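Small Business Money Forum > Reading company reports

How can a company's sales go up while its cash goes down?

Posted by pennywise_in_june

Hi all! I've started reading company reports in the evenings and I am completely hooked, so please bear with a beginner. The one I'm on now is Gravberg, a smallish fuel distributor, and their quarterly report has me stumped. Revenue is up nicely compared with the same quarter last year. Net income is up too. Then I got to the cash flow statement (my new favorite page!) and operating cash flow is negative. Not a little negative either.

I went through it twice with a pencil and I can't see where the money went. They didn't buy a company, and anyway I thought that would show up in a different section. The notes mention "increase in trade receivables" and "increase in inventories," and there is one line about new commercial customers getting longer payment terms. Is that the whole story? And is it a bad sign, or just what growing looks like?

I'm also unsure how they can report a profit on fuel that hasn't been paid for yet. My gut says a sale should count when the check clears, but clearly accountants see it another way.

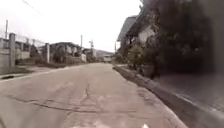
Worn street with a long crack across it, curb and sidewalk on the right.

One more thing in case it matters: short-term borrowings went up in the same quarter, and the interest line is a bit bigger than before. Thanks in advance, I love this board!

Posted by Lev Nechyporuk

Oh, this is a great one to get stuck on, because once it clicks you'll read every report differently!

Start with your gut feeling about the check clearing. That's cash accounting, and plenty of tiny businesses do it that way. Bigger companies use accrual accounting, where the sale counts when the fuel is delivered and the customer owes the money. So picture a distributor that delivers $100 worth of diesel to a trucking outfit in June and gives them until August to pay. The $100 goes into June revenue. The cost of that diesel goes into June as well, so there's a June profit. But the bank account hasn't seen a cent from the customer, and the distributor may already have paid its own supplier.

The cash flow statement fixes this up for you. It starts with net income, adds back things like depreciation that never used any cash, and then takes away the increase in receivables. Same deal with inventories — if they filled the tanks before the quarter closed, the cash is sitting there as fuel. It won't touch the income statement until the fuel is sold.

So yes, those two lines in the notes could easily be your missing money. Add them together and compare the total with the gap between net income and operating cash flow. If they nearly match, you've found it (and it's a wonderful feeling, trust me). Look at trade payables too. If the company paid its suppliers faster than last year, that pulls cash out in just the same way.

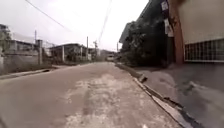 The borrowing fits in as well. When customers pay later and the tanks are fuller, somebody has to cover the gap, and for fuel distributors it's usually a bank line. Perfectly normal, but the interest is a real cost, and I'd want to see whether the extra profit from those new customers is bigger than the extra interest.

As for whether it's a bad sign, I'd pull up the last 4 quarters and put receivables next to revenue for each one. If both climb at a similar pace, you're probably looking at growth. If receivables are racing ahead, I'd get curious about who isn't paying. I did this with Bakke a while back and filled two sheets of paper, and it was the most fun I'd had with a report in ages! Check the note on overdue accounts, too. Most companies split it by how late the payments are.

Posted by stutgate_holder

What Lev said. Also fuel prices. If the price per gallon goes up, inventory costs more even with the same gallons in the tank. Look for volumes in the report, should be near the front. Stutgate puts theirs in a table, no idea if Gravberg does.

Posted by pennywise_in_june

You two are the best! I added up receivables and inventories and it covers nearly the whole gap, and payables explain most of the rest. Volumes were on page 2, right where I'd skipped ahead. They're up, but by less than revenue, so price is doing some of the work. Off to dig out the older quarters now, and then I want to try the same thing on Caseo.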